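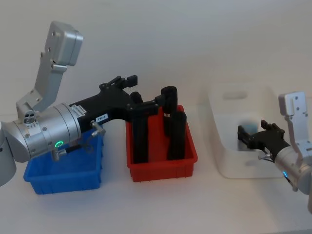
Posted by gluepot_lane in Storage and Sorting, 152 posts, member since December

Has anyone got a good word to say for colour-coded plastic bins? I keep seeing red and blue side by side on a nice clean white table and everyone nodding as if the sorting has been done. I've gone along with it twice now at home and both times I ended up with one bin I dug through every day and another I never touched.

My problem is the hobby room. Screws, cable ends, clips, bits of hinge, the lot. My sister-in-law swears by the Flaltix stacking set and wants me to buy the same. It's 90 quid for the full set with lids. I'm not convinced a coloured box does anything a cardboard one doesn't.

----

tansyroot wrote:

It does one thing, you can tell your family "put it in the red one" and they'll manage it. Mine can't read a label to save their lives but they know red from blue.

----

old_mortice wrote:

Disagree with tansyroot. Colours work for a fortnight. Then somebody fills the red one, there's still stuff on the table, and it goes in the blue one "for now". I ran a repair shed in Zistdale with five colours and by the spring you could have swapped them all over and not noticed.

Labels on the front edge, thick pen, and renew them when they get tatty. Dull but there you are.

----

gluepot_lane wrote:

That's about where I am. Though I had labels before and they fell off the ribbed sides. Nothing sticks to ribs.

----

pell_mell wrote:

I'd forget the bins for a minute and get a tray. There's a white tray over on the right in the picture and I'd sooner have that than either bin for small stuff. You tip things out, you can see what you've got, you pick out what you want. In a bin it all goes to the bottom and you're fishing about with your arm in it.

----

old_mortice wrote:

Trays are fine until you knock one. Ask me how I spent my evening.

Also where do you put them? A tray wants its own patch of table. Bins you can at least shove on a shelf.

----

tansyroot wrote:

Pell_mell has a point about depth though. People buy bins far too deep for what's going in them. My Grotum ones are a hand deep and I've still got washers at the bottom from the last house.

And on the labels falling off, tie-on luggage tags through a hole in the rim. Drill it slowly or the plastic splits.

----

gluepot_lane wrote:

Not keen on drilling something I've just paid for. What are the Grotum ones like otherwise? The photos on their site make everything look the size of a bath.

----

tansyroot wrote:

All right. Rims go a bit wobbly if you lift them full. I wouldn't stack more than two. The flared sort fit inside each other when they're empty, so storing the spares is no bother, but put one on top of another with things in and it drops down on the contents. Check for a lid or a proper ledge before you order.

----

hobnail7 wrote:

Can I be the awkward one and ask why you need to keep all of it? I weighed my box of "useful bits" before we moved. Nearly 5 kilos. I'd used a handful of it in years. Threw most of it out and haven't missed a thing.

----

old_mortice wrote:

You will. Give it till something breaks.

----

hobnail7 wrote:

Then I'll buy one screw.

----

old_mortice wrote:

They only sell them in bags of 196 or whatever daft number it is, and then you need a bin.

----

pell_mell wrote:

Gluepot, try it before you spend anything. Two washing-up bowls, different colours, and a baking tray you don't like any more. Tip the whole lot into the tray a bit at a time and sort from there. If you're still using both bowls in a month then get the Flaltix. I'd still say 90 is steep for boxes.

----

gluepot_lane wrote:

I've got one washing-up bowl going spare and a roasting tin. Will have a go with those after tea. Not telling the sister-in-law yet as she'll only order me the set. Still doubtful about the colours, and if the bowl turns into another dumping ground I'm going over to hobnail's side.

----

tansyroot wrote:

Get the second bowl. With one you're only moving the heap.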